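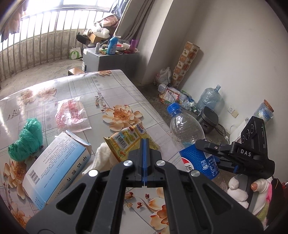

Lenka Vondráček
Lecturer, Game Design and Production

WEEK 3 HANDOUT - DEMOS, BETAS AND WHAT THEY'RE FOR
Posted 2023-01-28

Notes from the lecture plus bits I skipped when we ran over. Read before seminar. Slides are on the course page but they're mostly screenshots, the thinking is in here.

1. Terms

Demo = a piece of a game, given out free, meant for players. Has a start and an end. Should survive being played by a stranger with no one in the room.

Vertical slice = internal. One small section at final quality, art, sound, controls, all of it. Made to convince a publisher or your own boss. Not made to be fun for forty minutes. People mix these up constantly, including in last year's essays.

Beta = the game, or a chunk of it, out for testing. In theory. A lot of "open betas" a few weeks before launch are demos with a different label on, plus a server load test. Check the dates. If the disc is already being pressed (or the store build already approved) then what can your feedback change? Balance numbers, matchmaking, server capacity. Not the level layout.

Prologue = a demo listed as its own product, separate store page, separate reviews. Small studios like them. Arguments for and against in section 5.

Early access = paid, unfinished, ongoing. Not covered this week. Coralie is doing it in February.

2. Short history, very short

Shareware, early 90s. First episode free, copy it for your friends, mail order for the rest. The free part was a complete thing, often the best part of the game. Worth remembering when you design yours.

Cover discs. Magazines, mid 90s on. Demo had to fit, had to be ready by the magazine's deadline and not yours. Teams pulled people off the main game for weeks to make one. Lots of these demos have levels or enemies that never shipped, which is why collectors chase them.

Download services on consoles, mid 2000s. Some platforms required a trial for every small game. So every small game had a trial, and lots of them were bad, cut off by a timer in the middle of a menu.

Then a dip. Big publishers mostly stopped, trailers and streams did the job cheaper. Refund windows on PC kind of act as a demo too.

Then the festivals, late 2010s to now. Hundreds of demos in one week, wishlists as the score. Most of you will meet the demo in this form if you go indie.

3. Case A: Komska

Side-on fighting game, two player local, team of 13. Demo went out five weeks before release. Contents: 2 characters, one stage, versus mode and a very thin training room.

What worked. Versus needs no explaining if you have a friend on the couch. Both characters were close in range and speed so matches were even and people rematched. Load time between rounds was tiny, and rematch was the default button. Somebody on the team cared about that button.

What didn't. No CPU opponent. Anyone alone got the training room, which had a dummy that stood still, no input display, no move list beyond the pause menu. Solo players bounced off in minutes and the forum threads from that week are nearly all "is this it". The full game had a decent arcade mode with eight fights. One of those fights in the demo would have covered it.

Point for you: list the situations your player might be in (alone, with a friend, online, no internet, controller or no controller) before you pick content. Then pick content.

Also the second character was the one the team found easiest to finish, not the one on the box. So the demo players never touched the character from the trailer. Discuss.

4. Case B: Rokero

Top-down co-op, up to four players online. Demo = the tutorial and the first mission, exactly as in the full game, save carries over.

Save carry-over is nearly always a good idea. Costs some engineering (version mismatch, where the save lives, what happens if the player skipped a step) but people hate repeating a tutorial.

But the first mission of Rokero is slow on purpose. The full game has time to be slow. You walk, you pick up a lamp, you learn to revive, you walk some more. The thing people love, four players holding a doorway while the water comes up, is mission three. Not in the demo at all.

Two schools on this:

- First-hour demo. Honest, cheap, save carries. Risk is your first hour is your weakest hour, true of more games than you'd think.
- Custom demo. Take the best bit, build a little ramp up to it. Costs weeks. Risk is it promises a pace the game doesn't keep.

The Rokero team talked in their postmortem about a middle option they ran out of time for: start at mission three with preset gear, then offer mission one afterward. I'd have liked to see it.

Team posted their demo numbers: 2,702 players finished the first mission with at least one other person in the party. They did not post how many started it. So we can't get a completion rate out of this, and please dont write one in your essay. Three people did last term. A number without its denominator is marketing.

5. Case C: Chantharasri

Solo developer, puzzle game, released a prologue. Separate page, own reviews, free.

For: reviews gather early. Shows up in the free section. Players who like it follow the link. You learn to ship something, which if it's your first game is worth a lot by itself.

Against: the reviews stay on the prologue page, they don't transfer. Wishlists don't transfer either. You now support 2 builds. And some players finish the prologue, feel satisfied and leave. Chantharasri's prologue has a real ending, nicely done, credits and everything, and I think it hurt. You close the laptop feeling done.

Compare to a cliffhanger ending, which people complain about and which sells copies. I don't love saying that. Seminar question.

6. Where to stop

The end of a demo gets the least time and is the part people remember. Things to decide:

What triggers the end. Timer, level end, story beat, locked door. Timers are the worst for anything with a story. Fine for arcade stuff, racing, score attack.

What the player is doing in the last thirty seconds. Ideally the thing your game is best at, or they just got a new tool and used it once.

The end screen. One button to the store page. One to replay. Quit. Do not put a video here, people quit out. Don't put a survey of twenty questions. One question, maybe, and make it skippable.

What unlocks on replay. Optional, cheap, very good value. A harder difficulty, a second character, a shortcut.

7. Production stuff, quick

Branch early. Demo branch and main branch drift apart fast. Decide who merges fixes and in which direction, write it down somewhere.

Strip the assets. Every year somebody ships a demo with the whole game's audio or the final boss model inside, and it's on a wiki by dinner. Check the build folder by hand.

Test on a machine that has never seen your project. No dev tools, no cached shaders, different language keyboard.

Controller rebinding, text size, subtitles. If they're in the game they go in the demo. A player who needs them is deciding right now wether to buy.

Budget: whatever you think, then more. Coralie Kerslake's rule from her production days was to plan the demo as its own small project with its own schedule and its own owner. Her slides from last year are still up, look at the one with the two calendars.

8. Seminar prep

Play the Gromness demo, both endings. It's short. The second ending needs you to turn back at the bridge, that's all I'm saying. Lab machines have it installed, log in with the course account, not yours.

Come with notes on:

- what the demo teaches and in what order
- the first moment you were bored, if any, with a rough time on it
- what it hides from you and how you can tell
- the end screen, every button

Then, half a page: redesign the Komska demo for a player who is alone. You can use anything in the full game's mode list (last slide). You can't add new characters. Say what you'd cut to pay for it. Most people forget the cutting part and that's where the marks are.

9. Reading

The Rokero postmortem, all of it, including comments.
Chapter 4 in the course reader, on tutorials. Skip the box on mobile, out of date.
Any cover disc demo you can get running. Bring the name of it and one thing in it that isn't in the final game.

Essay titles go up next week. Extensions go through the office, not me. Room for seminar is the same as last time, the one with the broken blind.

LV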